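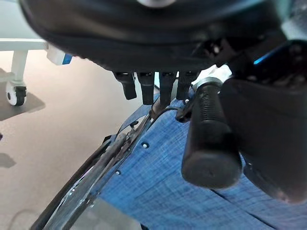
A morning at the Notach cheese dairy

I've been meaning to write this up since June, and now it's 21 August 2017 and my notes are already half illegible (cheese fat on notebook paper, not a great combination). So let me get it down before I lose the rest.

Notach runs an open day once a year, and my friend Ursina Tanner had been nagging me to come along for ages. We took the early bus up from the valley and walked the last stretch, uphill the entire way, past a lot of cows who couldn't have cared less about us. I was wearing the wrong shoes. I'm always wearing the wrong shoes.

Getting in

There's no ticket desk. You go around the side of the barn, put your money in a tin and somebody hands you a hairnet and a pair of paper overshoes. It was 12 francs for adults and that included the tasting, which I thought was more than fair when I saw how much I ended up eating!

Our guide was Heidrun Kälin, who has been making cheese there for most of her working life and talks very fast. She'd start a sentence by the copper vat and finish it out in the hallway, so you had to keep up. If you want to hear anything, stand near the front.

The make room

It's hot in there, and it smells like warm milk and wet stone. The morning milk was already in the vat when we arrived, and Heidrun let us watch her test the curd with the back of her hand. She cut it with a big wire harp, slowly at first and then faster, until the whole thing looked like cottage cheese soup. Then it gets stirred and heated for 45 minutes, and that's when most of our group wandered off to look at the calves. Ursina and I stayed put. I could have watched that vat all day, the way it goes round and round.

They make two kinds. Ilon is the soft one, washed in brine, a bit stinky, sold young. Ruchti is the hard one and sits in the cellar for at least 9 months. I asked if they'd ever thought of adding a third and Heidrun gave me a look and said she'd like to sleep sometimes.

The cellar

Bring a sweater! I can't say this strongly enough. After the make room it feels like walking into a refrigerator, and you're down there a good long while. The wheels sit on spruce boards right up to the ceiling, and every one gets turned and rubbed by hand. The ammonia caught me in the back of the throat, but it wears off after a couple of minutes.

Tasting and the walk home

Young Ruchti was fine, nutty, kind of polite. The old one was something else, crunchy little crystals and a taste almost like broth. I bought a wedge of that and a small Ilon, which Ursina made me carry in my own bag on the bus.

We went back by way of Nedent, where there's a bakery with benches out front. It's the longer route but flatter, and the rye bread goes really well with the Ilon if you have a pocketknife on you. We missed one bus and didn't mind.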